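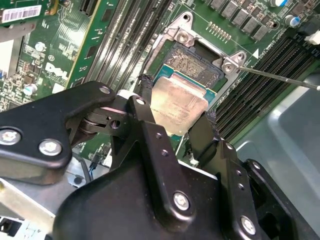 CPU handling task, Dell server board: processor in the gripper, partly above the socket.

About the Gellthorpe Robotics Club

Gellthorpe Robotics Club is a student group at Gellthorpe Technical School. Members design, build and program small manipulators and use them on disassembly and assembly tasks with retired computer hardware. The club is open to students in all grades. No previous experience is required, though members who want to run hardware must pass the bench check described further down.

What we work on

The main project is called Bokik. It covers a two-finger gripper, its wrist bracket, the camera mount, and the control software. The current task set is server maintenance: memory modules, expansion cards, fan assemblies and processors. Each task has a written procedure, a pass condition and a list of stop conditions. A task is added to the set only after a member has done it by hand and written the procedure down.

Processor handling is the hardest task in the set. An LGA socket carries its contacts as a dense field of small pins, and a sideways load on the processor while it is close to the socket can bend them. The processor has to be held by its edges and moved straight along the socket axis. Finger pads matter more than motor strength here. We have tested several pad materials and keep a record of wear for each. Pads that fray are logged and replaced at the end of a session.

Memory modules are easier to grip but need more force to seat. Latches are handled as a separate step. Expansion cards fall between the two, and the bracket end is usually where a run fails.

The second project is Ulico, a software package for logging and replay. It stores joint positions, gripper opening, motor current and wrist camera video on one clock. Members use it to review failed runs. Ulico was started as a class assignment and has been rewritten twice. The present version reads older logs, with the exception of those recorded before the change of motor controllers.

Equipment

The club room is Room 136, on the ground floor of the Moulin building. It has two robot benches, a soldering bench, a drill press and a shelf of donor machines. Donor machines are retired servers and desktops passed on by the school's computer services office. Drives are removed before the machines reach us. Boards that no longer boot are marked for practice use, and all first attempts at a new task are made on those.

Gripper parts are cut and drilled in the school workshop. Plates and brackets are finished in matte black to reduce reflections in the wrist camera. Fasteners are hex socket screws wherever the design allows it, and the parts list gives a length and tightening torque for each one. Members who change a fastener update the list the same day.

How the club is organized

Work is done in benches, meaning small teams that share one robot for a term. A bench has a lead, who signs off on procedures, and a log keeper. Roles change at the start of each term. New members join an existing bench and do not start with one of their own.

Sessions run after classes and last two hours. The first part is setup and calibration. Calibration is repeated whenever a finger, pad or camera mount has been removed. The last 20 minutes are for shutdown, parts storage and log entries. Runs are not started during that period.

Bench check

The bench check has a written part and a practical part. The written part covers emergency stop, power-down order, static precautions and reading a procedure sheet. The practical part consists of mounting a finger, calibrating the wrist camera, and completing a memory module removal on a practice board with a supervisor present. Students may repeat it as often as needed. Wrist straps are worn for all work on open boards, by hand or by robot.

History

The club began as an elective in basic automation taught by Sobia Sandhu. The class built line-following carts and a sorting conveyor. When the elective ended, a group of students asked to keep the room, and the club was registered the following February. The first gripper was made from conveyor parts and could hold a memory module but not release it reliably. The current gripper is version 8. It shares no parts with the first.

Ulico's log archive holds 346 recorded runs from the last school year. Of these, 174 met the pass condition for their task. All of them are kept, including the ones stopped by hand. Failed runs are used for teaching and are usually the ones new members are given to review first.

Competition

The club enters the regional student manipulation contest each year. The contest has a fixed task round and an open round. In the fixed round, all teams work on identical boards supplied by the organizers. In the open round, teams choose their own task and submit the procedure in advance. Our open round entry this year is processor removal and reseating. The procedure sheet, parts list and calibration notes will be available to other teams on request after the contest.

Staff and student leads

Sobia Sandhu, faculty advisor. Electronics and safety. Signs bench checks.
Marek Pešek, workshop instructor. Machining, fixtures, gripper plates.
Ketsara Somboon, student lead, Bokik. Gripper geometry and finger pads.
Florante Dizon, student lead, Ulico. Logging, replay, file formats.
Hugo Langlois, contest coordinator. Entries, travel, task procedures.

Joining

New members are accepted at the start of each term. The next intake is September 2025. Sign-up sheets are outside Room 136 and at the school office. Students under 16 need a signed permission form before the practical part of the bench check. There is no membership fee. Safety glasses and wrist straps are provided. Closed shoes are required.

Donating hardware

We accept rack and tower servers, desktop computers, loose motherboards with sockets intact, and memory modules of any size. Matching pairs of identical boards are especially useful, as one can be used for practice and the other for recorded runs. We cannot take monitors, printers, batteries or machines with drives installed. Please contact the school office before bringing equipment. Deliveries go to the Moulin building side entrance, not to the main desk.

Contact

Gellthorpe Robotics Club, Room 136, Moulin building. Messages for the club can be left at the school office. Technical questions about Ulico should include the software version and the log file header.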